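# Clearing the lunch table

I've been meaning to put up some pictures of the big table for ages. Regular readers will know I have a bit of a thing about trays, and that my answer to most household problems is to buy another one. Skulthorpe is a lovely village but it has precisely one shop that sells anything for a kitchen, and I think I must keep it going single-handed! The table itself came from a house clearance on Moncrieff Road, and I gave more for getting it up the stairs than I did for the wood.

The idea is simple enough. Everything that comes out at lunch goes on a tray, and when lunch is over you deal with the trays one at a time: food worth keeping goes in a tub, wrappers go in the bin, and anything that needs washing goes by the sink. Wednesday is our worst day for mess (everybody eats at a different time and snacks on whatever is left), so if you want to know whether a system works, that's the day to look.

I'm putting up two pictures, with my usual rambling in between. Click through to the older galleries if you want cupboards. There are a lot of cupboards.

## Wrappers and odds and ends

The blue tray is my favourite. It's such a cheerful colour, and a red wrapper shows up on it from the other side of the room, so there's no excuse for walking past.

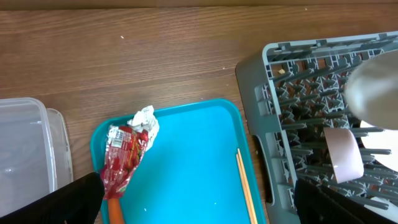 Rigoberto Usuga wrote in to say that he gave up on trays years ago and just keeps a bowl in the middle of the table for rubbish, which gets emptied when it's full. He reckons a flat tray only encourages people to spread things out. I can see the sense in it, but we tried a bowl and it turned into a place where pens and batteries lived, and once a set of keys that we hunted for all weekend. With a tray you can see what you've got. He also asked whether I wash them by hand, and yes, I do. Warm water, a drop of washing-up liquid, and a soft brush round the inside of the rim where the crumbs like to hide.

A word on clear tubs while I'm here. I used to have a whole drawer of coloured ones and never knew what was in any of them, so beans would sit at the back of the fridge until they were past saving. Clear plastic cured me of that. Keep the lid with its tub, though! I went through the drawer in August and found 3 lids that fitted nothing at all. They've gone to live with the paint brushes.

## Rice and peanuts

Rice is the real test of any table. A sandwich leaves a few crumbs, but rice goes everywhere, and if you leave it till the evening it sets like little bits of gravel. I like a dark tray under it because every grain shows. My method, for what it's worth: push the heap together with the side of a spatula, scoop up as much as you can in one go, then tip the tray over the bin and give it a tap. The last few grains come up with a damp cloth folded in half. Don't rinse it all down the sink (I've done that, and I've had the pipe apart on a Sunday as a result).

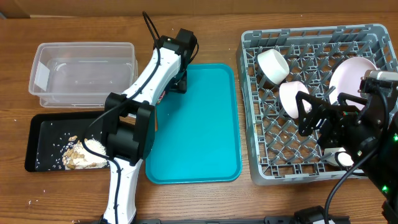 *Rice and peanuts on the black tray, with the teal one beside it and the dish rack over on the right.*

Peanuts are far easier, I should add. You can pick them out by hand and they don't stick to anything.

I do the table last of all, going with the grain, then once more with a dry cloth. It has picked up a few marks over the years and I've stopped fretting about them. If anyone has a good way of getting a faint ring out of old wood without sanding it, please leave a note underneath, because Kasun Marikar swears by mayonnaise and I haven't had the nerve.

Next gallery will be the cutlery drawer, once I've found the bottom of it.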